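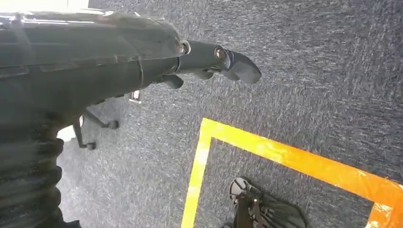 I went back and forth on whether to write anything about the Tullanham recital stream, given that everyone I know seems to have loved it. But I've listened twice now and I still don't buy it.

The program was five pieces, played by Hạnh Hoàng, a pianist I'd never heard until last May, when a friend sent me her recording of the Grelo preludes. I liked that recording. It was dry and quick and a little rude in the left hand. So when the blurb for this one promised "a journey through silence," I should have lowered my expectations right there. Whenever a blurb brings up silence, the tempos are going to be slow.

And they were. The opening Khúc is marked at a walking pace, and the copy I learned it from takes up 11 pages that go by pretty fast if you just play what's printed. She stretched it until I lost the tune. I know the argument for doing this. You hear the inner voices, you hear the pedal. Fine, but I also heard the bench creak, and I was more interested in the bench.

The chat was full of people saying they were in tears. Maybe they were. I've noticed that people cry a lot more at slow pieces when there's a paragraph beforehand telling them to.
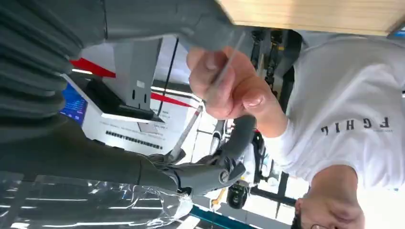 Page last changed: Mar 16, 2021

The second half was better. The Iston variations don't leave much room for gazing into the distance, and by the fourth one she sounded like the player on that record again, with those short, bitten-off chords. There's a spot near the end where the hands cross and the bass has to stay even, and hers did. I went back and played that part over a few times. I'd take that one minute over the whole first half.

Jolene Bright, who wrote the program notes, calls the set "a conversation with absence." I have read the sentence several times and I couldn't tell you what it means. The notes run to 800 words and don't mention what key anything is in.

A few people have written to ask if I'm being unfair, considering that a stream through laptop speakers is no way to judge piano tone. I used headphones, for what it's worth. And if the sound is too poor to criticize, I don't see how it's good enough to rave about.

The ticket was 31 dollars, which I'd have paid without grumbling for a seat in the hall. The replay is still up if you want to check my complaints against your own ears. Skip to the variations. I'm putting the Grelo record back on.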